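Right, the great fabric bag sort-out has begun. Gwion Bevan said I'd never start before May was over and I've beaten him by a whole evening, so there.

1/ I have far too many pouches. Toiletry ones, cable ones, pouches for keeping other pouches in. Half of them came free with something and I kept every single one!

2/ Rule I'm trying – if I can't say what it's for in 6 seconds, it goes in the charity pile. The Wollow one went straight away. The Naseri one got a reprieve (lovely zip).

3/ Whoever told me to store them inside each other, I'd like a word. I spent ages looking for my spare keys and they were three layers down.

4/ Spotty things are my weakness. Pink with white dots and a proper lining? I'm keeping it, don't even try me. 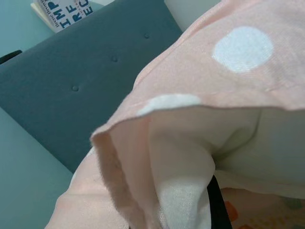
5/ Anyway, linings. Turn everything inside out before you decide – you find out fast which ones have had a leaky shampoo in them. I do the seams with an old toothbrush and a bit of washing-up liquid, then leave them over the bath overnight.

6/ Charity pile is now taller than the keep pile. Tetport shop in the morning if I can get parked. Straps and belts tomorrow night, send biscuits.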